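Rurthorpe store refit: progress to Sunday, October 1, 2023
Report to Clerum

Furniture. Of the 14 tables ordered from Meireles in May, almost all are in place. Two are held back with damaged tops and will be exchanged at the supplier's cost.

Display baskets. Six white metal baskets with tall handles are on trial as table-top holders for small stock. 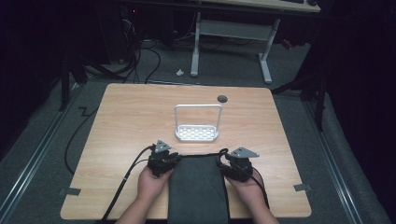
The remaining carpet work is priced and within budget. Hostis will fit the last 3 shelves once it is finished.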